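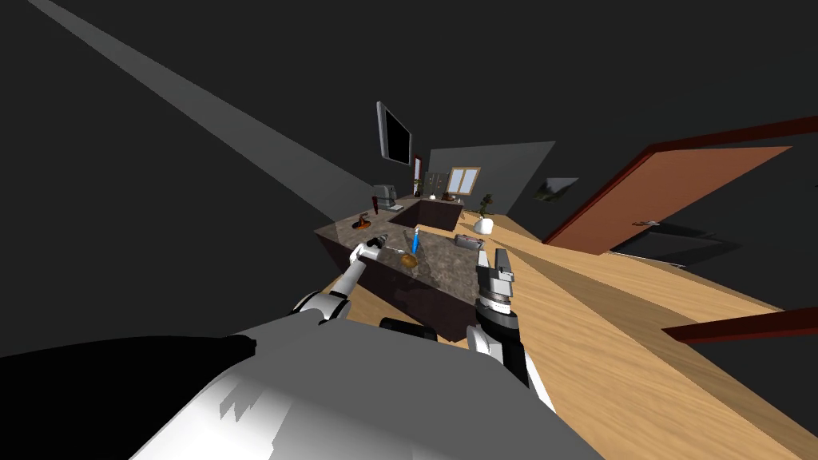
Kitchen island with a speckled countertop and recessed sink.

Fernow Residential Services
Maintenance Support Desk
Category: Plumbing / Kitchen hot water
Subject: Hot water at kitchen sink weak and uneven in temperature
Reported by: Resident, upper floor
Assigned to: Daryna Semeniuk
Reviewed by: Hnat Kovalchuk
Priority: 2
Status: Closed

Initial report

The resident states that hot water at the kitchen sink has been weak for several weeks. Cold water is normal. When the faucet is opened fully on the hot side, the water arrives warm, turns cool for a short time, and then becomes warm again. The bathroom is not affected. The resident has already cleaned the screen at the tip of the faucet and saw no improvement.

The kitchen is served by a Hudenico under-sink heater, rated at 2000 watts, and an Estalik single-handle faucet. Both were in place when the resident moved in. The resident asks whether the heater needs to be replaced and, if so, whether the cost is covered under the lease.

Response from support desk

Thank you for your report. The question of cost will be answered once the fault has been identified. Please do not open the heater cover or change the thermostat setting before the visit. If you notice water in the cabinet, close both shutoff valves under the sink and call the emergency line.

Kindly confirm the following:
Whether the weak flow is present as soon as the faucet is opened, or begins later.
Whether the heater has switched itself off at any time.
Whether any work was done on the water supply before the problem began.

Resident reply

The flow is weak from the moment the handle is turned. The heater light stays on. There was a notice in September about the water being shut off in the building for a valve replacement, and the trouble may have started after that. I did not write down when I first noticed it.

Desk note

Building records confirm that the riser valve was replaced in September by Hsu Mechanical. The contractor's completion sheet states that the lines were flushed at the basement drain. It does not mention flushing at individual units. Two other kitchens on the same riser were contacted by telephone. One resident reports no change. The other did not answer and a message was left.

First visit (D. Semeniuk)

Static pressure at the cold supply read 40 psi, within the accepted range for this riser. The hot shutoff valve under the sink was fully open. The faucet screen was removed and found clean, as the resident had said.

With the heater isolated and the power off at the breaker, the flexible hose from the heater to the faucet was disconnected and inspected. The hose was clear, with no kinks. The heater inlet strainer could not be removed by hand and the correct wrench was not on the truck. The strainer was left in place, all connections were restored and checked for leaks, and the heater was refilled before power was turned back on.

The cartridge in the faucet was not opened at this visit. Estalik cartridges of this type require a new seal when removed, and none was in stock. A seal kit was ordered.

Advice to the resident: the sink may be used as normal. No replacement of the heater is recommended at this stage.

Review comment (H. Kovalchuk)

I agree that the heater should not be replaced on present evidence. A failed heating element would not reduce the flow, and the cool period could be explained by a restriction on the hot side, with cold water crossing over at the cartridge. Please clear the strainer first and test before opening the faucet. If both are done together we will not know which one was at fault, and I would like an answer we can apply to the rest of the riser.

Second visit (D. Semeniuk)

Power was turned off at the breaker and the heater was isolated. The inlet strainer was removed with the proper wrench. It was packed with fine grit and several flakes of pipe scale. The strainer was rinsed, brushed, and refitted with a new washer.

The supply line was flushed into a bucket before reconnection. The water ran brown at first and then cleared. After refilling, flow on the hot side was close to that on the cold side — a clear change from the first visit.

The heater was given time to recover and the faucet was then run fully hot for 8 minutes. The outlet temperature fell slowly as the tank emptied of heated water, as expected for a heater of this size. The earlier pattern of warm, cool, and warm again did not return. The cartridge was left unopened and the seal kit was returned to stock.

Resolution

The fault was a blocked inlet strainer on the kitchen heater. Debris loosened during the riser valve work is the probable source, although this cannot be proved from the material found. No charge will be made to the resident.

Follow-up

Hsu Mechanical has been asked to flush at unit level after any future riser work and to record this on the completion sheet. The strainer wrench has been added to the standard truck list. The remaining kitchens on the riser will be checked at the next routine inspection — residents who notice weak hot water before then should open a new ticket and refer to this one.

Resident confirmation

Hot water has been fine since the second visit. Please close the ticket.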